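Laundry tips from the robot open day at Lulwood

Went to the open day at Lulwood, 9/7/25, mostly because it was raining in Gomisthorpe and the tea was free. Came home with a page and a half of notes on folding T-shirts. Typing them up quick before I lose the bit of paper.

The short version. Skumeo are teaching robots to do housework, and they do it by having people carry out the job with hand-held grippers, over and over, so the machine has something to learn from. Two fingers on each, squeeze to close. You can't cheat with your palm or your chin or your knee. So every bad habit you have with laundry shows up at once. The tips below come from watching, from asking, and from having a go myself (badly).

Before you fold anything

Clear the surface first. All of it. I always leave the dry stuff in a heap and fold on whatever bit of bed is left, and then half a sleeve ends up under the heap. If you can't clear it, push the waiting clothes right up to the far end.

Firm surface beats soft. A duvet is hopeless, the shirt sinks in and the fold goes crooked. Pull the duvet off, or use a table with a towel over it. A mat works too, as long as it's smooth. If it snags your tights it will snag a jumper.

Light from the side if you can get it. Creases show up far better with a window to one side than under a ceiling bulb. Stains as well, annoyingly.

Don't stand over it. I was told to sit and my back was grateful. Sit close, elbows lower than you'd think.

Laying out a T-shirt

Hem towards you, collar away. I have done it sideways for years, no idea why.

Take it by both shoulders and lay it down from the top, dont drop it and then tug. Dropping and tugging is where most of the wrinkles come from.

Smooth from the neck outwards, then down. If you go up from the hem you just push a ridge of cloth under the collar and have to start again.

Sleeves last. Pinch right at the seam where the sleeve joins, not at the cuff. Seam holds its shape, cuff stretches. 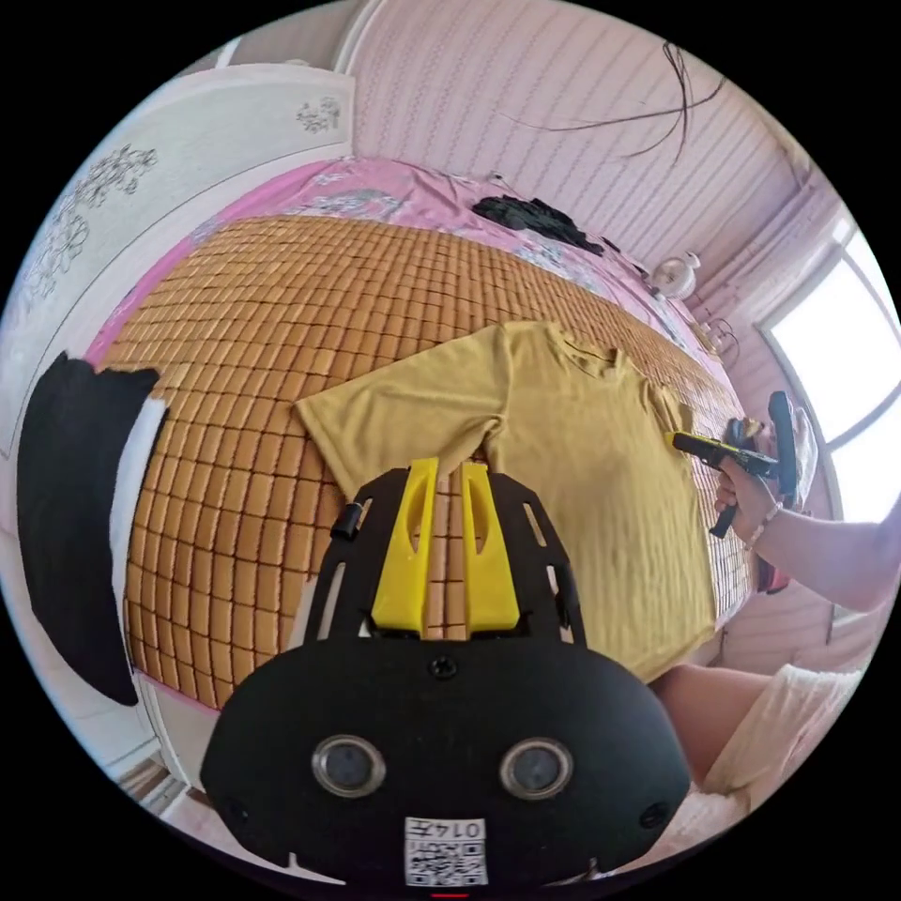 Yellow T-shirt on the bed, one gripper at the hem end, one at the shoulder.

Folding with two fingers

Worth trying at home even without a gripper. Use finger and thumb only, both hands, and see how far you get. A pair of salad tongs does it as well, the sort with flat ends.

Pinch less cloth than you want to. A big grab bunches up and the crease goes wide. A small pinch, near the edge, and the line stays straight.

Both hands move together or neither moves. This was the main thing they kept on at us about. If one hand sets off early the shirt twists and you get that diagonal drag across the front.

Lift, then move. Not drag. Dragging over a mat or a rough table catches the hem. Only needs to clear the surface by an inch or so.

Let go low. Open your fingers when the cloth is nearly touching, otherwise the top layer flops and slides off the bottom one.

Stop and look before the second fold. If the first one is off by a bit, the second doubles it. Quicker to redo one than two.

My own go took 4 minutes for one shirt. The demonstrator took 14 seconds over hers and was talking the whole time. I would like it noted that mine was a long-sleeved one.

Awkward things

Hoodies — hood down flat over the back first, then treat as a T-shirt. Zip done up. Cord tucked in or it catches on everything.

Black clothes. Harder than you'd think, you can't see the folds and neither can the machines very well, or so I was told. Put them on something pale. I tried this at home on a white towel and it does help, mainly with telling which way round leggings are.

Anything slippery. They gave up on it and so do I. Hanger.

Fitted sheets. Asked. They laughed. I still do mine the old way, corners into corners, roll up the rest and shut the cupboard door.

Socks. Pair them as they come off the line or the airer, before they ever get to the bed. Clothes peg through both if you're that way inclined.

Baby vests, do the poppers up first. Otherwise the tail flaps about.

Things I picked up that aren't folding

Tie back dangling leads and cables near where you sort washing. Same for blind cords. Easy to sweep an arm through one when you shake a sheet out.

Bracelets and watches: fine with cotton, take them off for knits. I pulled a thread in my Mahama cardigan the very next day, having been told.

Do the same item in the same order every time. Its dull but you speed up. I timed myself on the whole basket when I got home and again after a week, and it was noticeably less, though I'd also stopped watching telly while doing it.

Small batches. Two or three tops out at a time, the rest left in the basket. When the lot is tipped out you spend more time shifting it than folding it.

If you want to go

They said there would be another open day later in September, check the board outside Lulwood as the website is never up to date. Entry was free, parking was £2 and you need the coins, the machine doesn't take cards. The 78 bus stops outside if you'd sooner not drive. Go early, there's a queue for the grippers by mid morning and children get first turn. Wear something with short or tight sleeves if you want to have a go, mine kept getting in the way.

Tea good, scones gone by the time I got there.

Next page will be limescale, as promised, including the kettle one that a few of you asked about. If you've a better way with fitted sheets please send it in, I'll try anything once and put the results up.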